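3.2 Collecting the demonstrations

The policy described in Section 4 learns from people, so people had to be found who would steer a robot through the same small errand a great many times. We set a target of 1000 demonstrations, which looked modest in the funding application and rather less so by the second week. Each operator worked from the Tondia station, a chair with a headset and a pair of hand controllers, and drove both arms of the robot directly. No part of the motion was scripted.

The errand belongs to the Plelik task set, which covers the handling of medicines and supplies kept in wheeled carts. Operators were given a one-line instruction at the start of each episode, such as "take the bottle from the top and put it in the bottom drawer", and were otherwise left alone. Early on we had tried a longer instruction sheet with a preferred order of steps. The operators read it politely and then each did the job in their own way, so we dropped the sheet and counted the variety as a feature of the data.

An episode runs from the moment the operator presses the foot pedal to the moment they press it again. Episodes longer than 90 seconds were stopped by the software. This limit was generous for the simple moves and a source of strong language for anything that involved a drawer. Opening a drawer with a hand that cannot feel the handle is a skill, and it fades over a weekend.

We recorded from the head and from the wrists at the same time. The head view gives the layout of the cart and its contents. The wrist views are much less tidy: a good part of what they record is the robot itself, along with whatever cable happens to be passing. We had meant to filter out wrist frames in which fingers and sleeve take up most of the view. A trial on a small subset made the policy worse at closing its hand, and the filter was removed. All wrist frames are therefore kept as they were recorded, including those that few people would choose to look at.
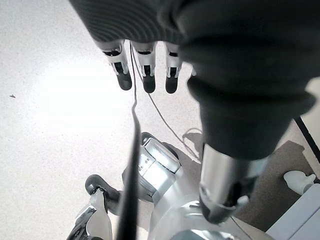
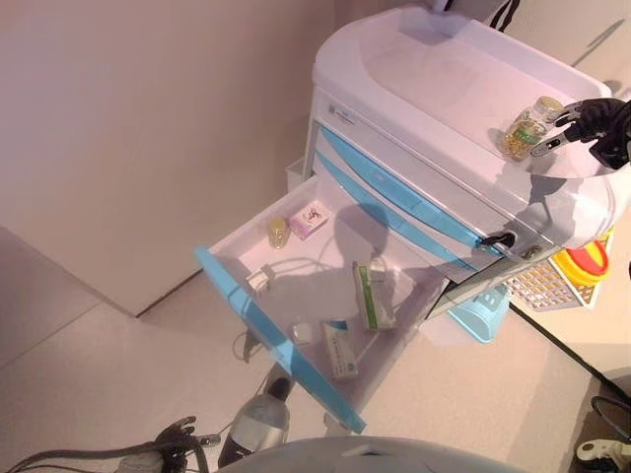
Figure 3. Wrist view (first) and head view (second) from the cart sessions. In the head view one gripper holds a capsule bottle at the corner of the cart top and the other is at the edge of a drawer front.

3.3 Resets and rejected episodes

Between episodes somebody has to put everything back, or put it somewhere else. A person with a printed card did this by hand. The cards, 120 in all, were drawn up with the Wundeck layout tool and say which items go in which drawer and which stay on top. They do not say at what angle. We considered adding angles and decided that boxes dropped into a drawer by a tired colleague were as close to a natural distribution as we were likely to get.

Every episode was watched once at double speed by someone who had not driven it. Reviewers could mark it as good, as usable with a fault, or as rejected. Rejections fell mostly into two kinds. In the first, the item ended up outside the cart. In the second, the operator finished the task and forgot the pedal, leaving us with a long and peaceful recording of a robot doing nothing. The second kind was trimmed and put back in.

Recovered mistakes were kept on purpose. If an operator missed the grip, backed off and tried again, the whole attempt stayed in. Earlier versions of the Vermeulen baseline were trained on clean runs only and had no idea what to do after a first miss, so they repeated it with great confidence until the time limit.

We held back 40 episodes for testing, all of them using cards that do not appear in the training set. The choice was made before any training run, and we have resisted several good reasons to revisit it.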